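Unit 4: Packaging and the "green" claim. Read before Monday. Bring the Wiltcombe sheet with you, we'll mark it up in class.

## Where we left off

Last time we looked at labels that say nothing at all ("kind to the planet", "made with care"). This week's claims are harder, as they sound like facts. A bag is "recyclable". A tray is "compostable". A box uses "30% less". Each of these may be true. Your job is to ask what would have to be the case for it to matter, and who would know.

I should say at the start that I don't think much of most life-cycle comparisons handed out by packaging firms. That is a view, and you're free to argue against it in your essays. You do need to argue, though. Quoting the firm's own leaflet back at me won't get you far.

## 4.1 Paper against plastic

The usual story is that brown paper is good and plastic film is bad. Students write this down in the first week and are still writing it in the exam.

Paper takes a lot of water and heat to make. It weighs more than film for the same job, so lorries carry more of it. In its favour, it breaks down if it ends up in a hedge, and most councils will collect it. Film is light and cheap to make and then hangs about for a very long time. Which is "better" depends on which harm you have decided to count, and that decision is made before any measuring starts.

Look hard at the **unit of comparison**. One bag against one bag? One bag against a year of shopping? If a heavy bag must be used many times to come out level with a thin one, the whole result hangs on how often people reuse it, and that figure nearly always comes from asking them. People overstate it. I would. 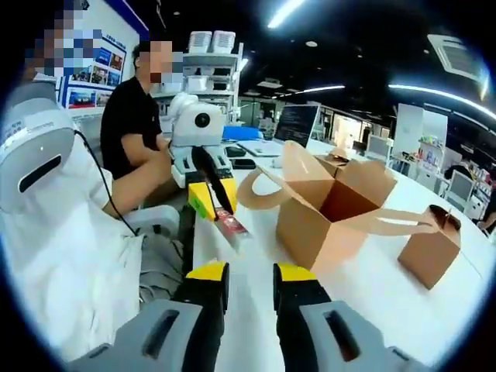 The second thing to check is the boundary. A study that stops at the factory gate will flatter anything with a messy end. A study that takes in disposal has to guess what happens in the kitchen, the bin and the sorting shed. Neither is wrong. A leaflet that won't tell you which it used has told you something.

## 4.2 The Olness bag study

Extract in your reading pack, pages 3 and 4 only.

Olness, a wholesaler, switched from film to brown paper and said its waste had dropped. Things to notice as you read:

- Waste was measured by volume in one year and by weight in the next. Paper folds flat.
- The trial ran at 3 shops. We are not told how they were picked.
- The shops were also given new bins in the same month. The report mentions this once, in a footnote.
- Customers were asked whether they "liked" the new bags. This has no bearing on waste and takes up half the summary.

None of this shows the claim is false. It shows we can't tell. Please keep those two apart in your written work; last year's scripts ran them together constantly.

## 4.3 The Wiltcombe sheet

Wiltcombe posted a survey on takeaway boxes to 3000 homes and got 105 replies. The headline says "most households now compost their packaging".

Work out the response rate yourselves. Then think about who sends back a form about composting. I'd expect keen composters to be well ahead of everyone else in that pile, and no clever sums done on the replies will put the missing homes back in.

Also look at question 4 on the form: "Do you compost your boxes where possible?" A person with no garden and no food waste collection can truthfully tick yes.

## 4.4 Does it travel?

Results from one place get carried to another with very little thought. The Abu Hammour paper in your pack deals with a hot, dry district with its own collection rules. It's decent work, and its authors are careful to say it applies there. The Hura summary then borrows its figures for a quite different setting and drops the warnings. Read both and mark the point where the warnings go missing. It is a short passage and easy to skim past.

Grease is another one. A card box with food on it is often turned away at the sorting stage, and linings vary. "Recyclable" on the lid describes the card before anyone put chips in it.

## For the seminar

1. Rewrite the Wiltcombe headline so that it claims only what the replies support. One sentence.
2. Find one piece of packaging at home with a claim on it. Write down the claim word for word, then what you'd need to know to check it.
3. Which of the four faults in the Olness study would be cheapest to put right? Be ready to defend your answer.

Essay titles go up in May. If you want to use a claim from your own cupboard, clear it with me first, and please photograph the whole label, small print included.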